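5/15/23, workshop notebook, lantern night build

Okay, so the paper lanterns. Colton Melnyk and I spent the whole morning gluing ribs for the Irkstead river night, and my fingers still stick together when I type! We're at 165 finished shells. The order sheet says 1,000 by July (I keep rereading it, hoping a zero drops off).

Tried the Hiltix paste on the first batch and it went on nicely but the seams puckered once the paper tightened up. Second batch got the old flour paste, thinner coat, brushed from the middle out. Much flatter. Colton likes the Hiltix better for the tails, so fine, tails get Hiltix and shells get flour.

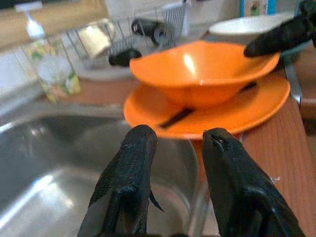
Next thing was the float test in the long trough. Two of the wide shells tipped as soon as we put the light in, both on the side where the ribs overlap. Moved the light a thumb's width toward the far side and they sat level, even with Colton fanning them with a clipboard. I'd like to try that again outdoors, with real wind, before we cut any more bases.

Tesfamariam called about the ticket count for the walkway: 992 gone already, and they haven't even put the posters up at Iltard! So the launch has to run in two waves, I think, with the kids' lanterns going first.

Still to do: more rib stock, ask about the boat for collecting everything afterward, and find my good scissors. Colton has the trough key.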